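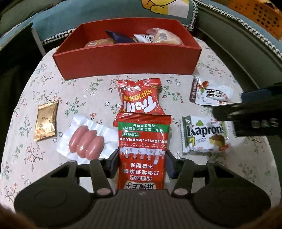

Melahat Uysal thinks I've been measuring the wrong thing all summer, and she told me so before I had my coffee down. Her view is that success rate on its own says nothing about a grasp policy, because a policy can get the bag into the box on the fourth poke and still score the same as one that gets it on the first. She'd throw out half my spreadsheet and start with hesitations.

2022-08-29

Well, good morning to me! I grumbled for an hour and then went and looked at the logs, and of course she has a point (she usually does, and she's nice enough to leave the room afterward).

So, for my own memory, where Pollari stands. We collect demonstrations with the hand-held gripper, snacks on the flowered tablecloth, red box at the back, and the policy learns from those. No teleoperation, no motion capture suit, just a person moving the thing like an oversized pair of tongs. We now have 1000 demonstrations that passed the filter. The filter is Darcy's, he calls it Fisby, and it throws away anything where the tracking jumps. I used to think Fisby was too strict. I've come around on that, mostly because I watched a few of the rejects at half speed and got a bit seasick.

The test set is 138 trials, all on packages the policy hasn't been trained on. I re-scored every one of them today the Melahat way, meaning I marked a hesitation each time the jaws started to close and then opened again before touching anything. It took until past lunch and my eyes are shot. But look at this: 49 of the trials we'd called clean successes had at least one hesitation in them. Forty-nine! That's a lot of dithering hiding behind a green check mark.

And it isn't spread out evenly, that's what got me excited. Nearly all of it is on the soft stuff, the crinkly pouches, and it's worst when one pouch lies over another. I think the policy can't make up its mind where the top one ends. The wafer package never gives it any trouble, and the little gold sachet is hard in a different way (it goes in fast and confident and just misses). Red on red is nasty, too. I put two red bags one over the other and I can practically predict the wobble.

Darcy Trevaskis wants to fix it with more data, which is his answer to everything including the printer. I want to try the Courtois trick first, where you shuffle in short clips of only the last bit of the approach and weight them heavier in training. It's cheap, it's one overnight run, and if it does nothing then fine, he gets his data and I'll hold the gripper myself. We shook on it. I've cut 13 clips to start with, all overlapping pouches, and I'm a little worried that's too few to budge anything.

Other things. The Flultodine people wrote again asking for a results table, and I said November, and then regretted it right away. If I'm going to report hesitations I have to define them properly, and right now my definition is "I know one when I see one," which isn't going to fly. Maybe a threshold on jaw opening? Melahat suggested counting reversals in the width signal and skipping the eyeballing altogether. I tried it quickly on a handful of trials and it mostly agreed with me, except it also picks up the tiny shake when a person's hand gets tired, but that's only in the demos, so who cares. Well, I might care. If the policy is copying tired hands then that's a whole other entry.

Started the run at six. Loss was going down when I left. I still have to rename the folders, and I owe Melahat a coffee.

Older entries | Newer entries | Notebook | Reading list | About

Search this diary Go

Contact: use the form on the About page. © 2022, all entries mine. Back to top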